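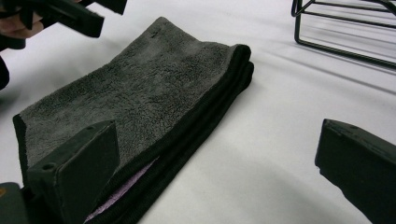 Hello, everyone, and thank you for coming back so promptly after lunch. (Wait for the door.) I want to spend our time on folded things – cloths, pouches, all the soft stuff that slides around a linen closet at Fedham and never quite stays put.

Start with thick edges. A bound border stacks up higher than the middle, so turn your second fold a finger's width short and let it settle. 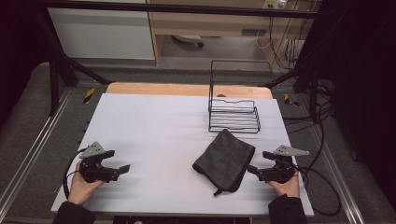
Page 60

Dark gray pouch, folded over at the top, and a black wire rack farther back. I do love a wire rack, and at Oston we've put in over 77 of them. Ask who uses one at home, and let them chat a bit!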